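Search this repository

Go to file

Flela Household Word List

Monday, September 7, 2020, by the Flela maintainers

Welcome, and thank you for stopping by! Flela is a little collection of words that people use at home for ordinary things: the heel of the bread, the drawer where the batteries and string end up, the fluff under the bed, the last inch of cold coffee in the mug. We started it because two of us grew up on opposite sides of Judham and couldn't agree on what to call a dish towel (we still can't, and the argument has its own entry now).

The list holds 914 entries at the moment, and 458 of them come with a sentence showing how the word gets used at the table or over the phone. We would love to have a sentence for every one, so if you know a word well, please do write us one, even a short one. Spelling is a bit of a free-for-all, as you'd expect with words that mostly get shouted up the stairs.

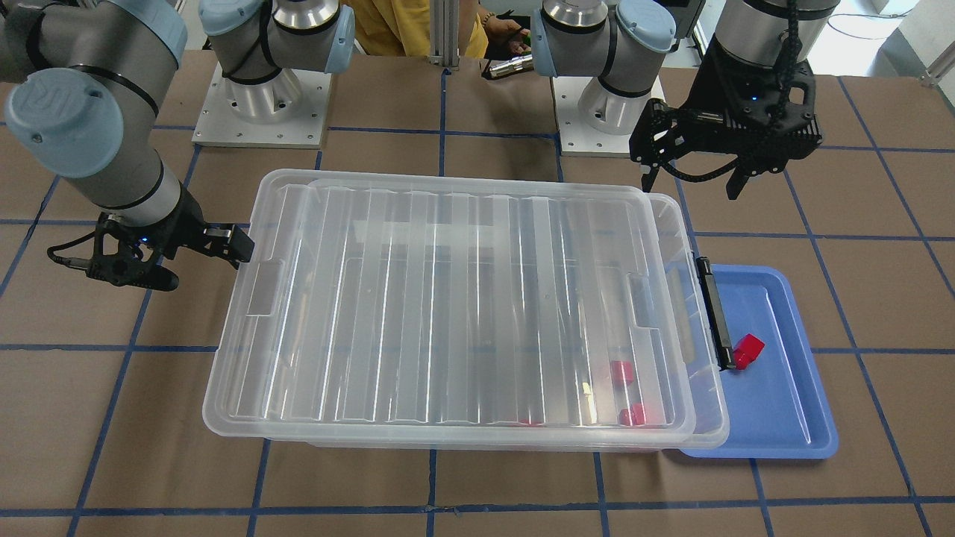
Each entry sits on its own line in words.csv, with five columns: the word, what it means, where the person who sent it grew up, how old the word seems to be in their family, and any notes. The place column is the one we get the most mail about. Please put the town where you learned the word, even if you moved to Galindo at the age of 8 and have lived there ever since. If you learned it from a grandparent who came from somewhere else, that goes in the notes, and feel free to go on at length there, we enjoy reading them.

There is an older list, Sturuven, that we folded in last December. Its entries are marked "st" in the notes and a good many have no place at all. We left those blank and would be glad of help filling them in.

You're welcome to use the list for teaching, for crosswords, or for settling things with your in-laws. Please don't send us family surnames or street addresses along with your words; we take them out before anything is posted, and it does slow us down. New words go in the "additions" folder, one file per household.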